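PLUKVILLE, June – Closuscombe today released the first results from Huvel, its test program for household and shop-floor chores done by machine. The program asks a narrow question: which small tasks can a two-armed robot finish without help, and which still need a person?

Huvel covers 2 task groups, tabletop tidying and light packing. Training data comes from people working with a hand-held gripper in each hand. Marker cubes on the grippers let the software track position and angle through each motion.

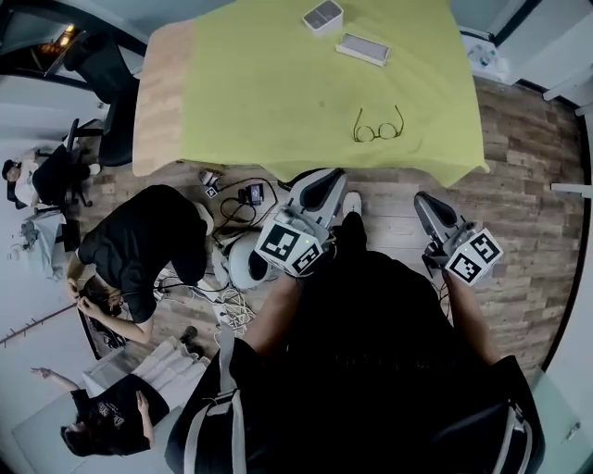
Small personal items remain the hardest class. Eyeglasses are thin, shift when touched and can be damaged by a firm grip. Boxes and trays give the fingers flat sides to close on and are handled more reliably.

Of 1,599 unassisted robot trials, 700 were completed to specification. A further 555 reached the correct object but ended in a drop, a misplacement or a timeout. The remainder stopped before contact. Closuscombe does not consider these rates sufficient for unattended use in a home or a shop.

The next test round will keep the same tasks and change only the finger pads. Trial logs and scoring rules are available on request from the Closuscombe press office in Plukville.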